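Home-built bicycle trailer

A home-built bicycle trailer is a small cart, usually with two wheels, that somebody has made for themselves in a shed, garage or back yard and that is pulled along behind an ordinary bicycle. It may be put together from new steel tube, from the remains of old bicycles, from a discarded pushchair or bed frame, or (very commonly) from a happy mixture of whatever was lying about when the mood struck. Trailers of this kind carry shopping, firewood, tools, musical instruments, compost, boats and now and then a patient dog, and they have been made for nearly as long as there have been bicycles to pull them.

The home-built trailer is often the first thing with wheels that a new maker attempts, and it is a kind place to begin. It goes slowly, it has no steering of its own, and most of the mistakes one can make with it show themselves in the first trip round the block.

Contents

1 Layout
2 Frame
3 Wheels and axles
4 Hitch
5 Bed and load
6 The Obura pattern
7 Brakes and lights
8 Common faults
9 Upkeep
10 See also

Layout

Most home-built trailers follow one of two layouts. The two-wheeled kind has a wheel on either side of a flat bed and a drawbar running forward to the bicycle. It stands up by itself when unhitched, which is a great comfort when loading potatoes, and it does not mind much if the load is heavier on one side. The single-wheeled kind follows directly behind the back wheel of the bicycle and leans with it into corners. It is narrower and pleasanter on a woodland path, but it needs a hitch that holds it upright, and it will fall over the moment it is set free unless there is something to prop it against.

Width is the thing most first-time builders get wrong, generally by making the trailer as wide as the biggest object they can imagine wanting to carry. A sensible builder measures the garden gate first. Bakari Lukumay, whose hand-drawn trailer plans were passed about among cycling clubs for many years, wrote at the top of every sheet the words "measure the gate", and underneath, in smaller letters, "now measure the other gate".

Frame

Steel is the usual material, being cheap, forgiving and easy to join. Square tube is popular with beginners because it sits flat on the bench and its ends can be cut straight across with a hacksaw. Round tube is lighter for its strength, but where one piece meets another the end has to be filed into a curve so that it hugs its neighbour, and this takes more patience than many people have left by the end of an afternoon.

Joints may be welded, brazed or bolted. Welding is quick and strong, though thin bicycle tube is easily burned through by someone who learned on gates and fence posts. Brazing, in which a softer metal is melted into the joint while the tubes themselves stay solid, is slower but gentler on thin walls, and a brazed joint that has gone wrong can often be heated and taken apart again. Bolted frames need no torch at all. They do work loose with the rattling of the road, so locking nuts are used throughout, and the frame is looked over after the first few outings.

Old bicycle frames are a much-loved source of material. The rear triangle of a scrapped bicycle already holds a wheel at the right width and with slots for the axle, so two of them, set side by side with a platform between, make a trailer with most of the fiddly work already done. Anyone cutting up a painted frame should strip the paint well back from where the heat will go. The fumes are nasty, and some of the plating found on older parts is worse, so it is work for out of doors.

Wheels and axles

Bicycle wheels are designed to be held on both sides and to lean into corners. A trailer wheel does not lean, and it is therefore pushed sideways in a way that its spokes were never really meant for. Smaller wheels stand up to this better than large ones. The 20 inch wheel from a child's bicycle or a folding bicycle is the favourite of most builders, since it is stiff, easy to find and has tyres sold everywhere.

Pushchair wheels are sometimes used for light trailers. They roll well on pavements and very poorly on anything else, and their plain plastic bearings may wear out quickly at cycling speed. Wheelbarrow wheels, at the other end of things, will carry almost anything but are heavy and dull to pull.

It matters a good deal that both wheels point straight ahead. If they are even slightly turned in or out, the tyres scrub along the road, wear down in no time and make the rider feel unwell for no obvious reason. The usual check is to measure between the rims at the front and again at the back, at hub height, and to go on nudging things until the two figures agree. A long straight plank held against each wheel will do the same job if the tape has gone missing.

Hitch

The hitch is where the trailer joins the bicycle, and it has to allow movement in three ways: up and down over bumps, round from side to side in corners, and a twist, so that the bicycle can lean (or fall over) without taking the trailer with it.

Hitches are fixed either at the rear axle or at the seat post. An axle hitch keeps the pull low down, which makes the bicycle steadier under braking. A seat post hitch is easier to make and leaves more room for turning tightly, but a heavy trailer pushing on it from behind can shove the bicycle about quite alarmingly on a downhill bend.

Home-made hitches have been built from spring ends, air-line couplings, castors, short lengths of thick rubber hose held by clips, and the ball joints sold for tractors. Rubber hose is quiet and cheap and perishes in the sun. Whatever is used, a second line of defence is normal practice: a strap or light chain passed round the bicycle frame, long enough not to snag and short enough to keep the drawbar off the ground if the main hitch lets go.

Bed and load

The bed may be plywood, planks, stretched canvas, woven webbing or a simple open frame on which a box is strapped. A removable box is handy, as it can be carried into the kitchen with the shopping still in it. Drainage holes are worth drilling in any bed with raised sides, and it is surprising how many builders find this out in February.

The load is placed so that a small part of its weight presses down on the hitch. If it sits too far back, the drawbar lifts the rear of the bicycle and the trailer begins to sway, slowly at first and then with real enthusiasm. If it sits too far forward, the rider feels as though somebody has climbed on behind. Heavy things go over the axle and low down, and the crisps go on top.

A loaded trailer of 100 kg is well within what careful builders have managed on the flat, though getting such a thing up a hill is a matter between the builder and the hill. Stopping it is the more serious question.

The Obura pattern

Among the better-known home designs is the Obura, a two-wheeled trailer drawn up by Felista Khaemba and Haruna Chiba for the Rerkero workshop in Diltley. It was meant to be made from a single scrapped bed frame and two children's wheels, with every cut straight and every joint at a right angle, so that a person who had never held a torch could finish one with a bit of help at the tricky moments.

The drawings were first handed out as photocopies in 2000, with a revised set following after builders wrote in to say that the drawbar was too short for tall riders. The revised drawbar has a gentle bend in it, which Khaemba disliked because it spoiled the rule about straight cuts, and for some time both versions were kept in print to keep the peace. Builders were invited to send in a postcard when they finished, and each trailer was given a number for its owner to stamp or paint on the drawbar. Number 2457 belonged to Ysaline Pruvost, who wrote a long and affectionate account of taking it on a camping holiday and replacing nearly every part of it along the way.

A factory-made version was sold for a short while by Brunisport. It was tidier than the home-made sort and had a very good hitch, and many owners of the original bought the hitch by itself and left the rest in the shop.

Brakes and lights

Few home-built trailers have brakes of their own. The bicycle must stop everything, and so builders are usually advised to put the bicycle's brakes in good order before touching the trailer at all. Where brakes are fitted, they are mostly of the overrun type, in which the trailer pushing forward against a spring in the drawbar pulls on a cable. These are tricky to adjust and tend to come on of their own accord when the rider is reversing into a shed.

A trailer hides the bicycle's rear lamp, so it needs a lamp and reflector of its own. A tall flag on a whippy pole is a good idea for low trailers. The rules on width, lighting and the carrying of passengers differ from place to place and should be looked up before any cutting begins.

Common faults

Swaying at speed is nearly always a matter of the load being too far back, and less often a loose hitch. Clonking when pulling away points to play in the hitch pin. A trailer that leans to one side on level ground may have a soft tyre, and Meenakshi Sengar, in her much-thumbed notes for repair evenings, advised trying the pump before reaching for the welding mask.

Cracks, when they come, tend to appear where the drawbar meets the frame, as that is where all the pulling and twisting ends up. A small triangular plate added at this joint spreads the strain. Running fresh weld over a crack without grinding it out first only hides it, and it will come back, generally a good way from home.

Upkeep

There is not a great deal to do. The hubs want greasing from time to time, the tyres want air, and bare steel wants paint before the damp gets to it. The inside of open tubes is often forgotten, and a splash of old oil poured in and swilled round will keep the rust away for years. Plywood beds last longest if the cut edges are sealed, and a trailer that must live outdoors is best stood up on its end against a wall, so that rain runs off it and the neighbours can still get past with their bins.

See also

Cargo bicycle
Drawbar
Fillet brazing
Hand cart
Wheel building 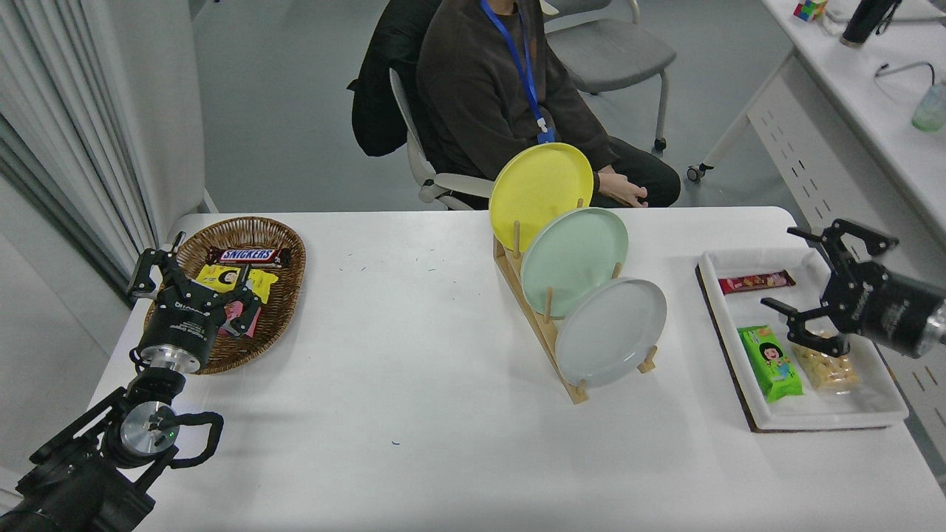
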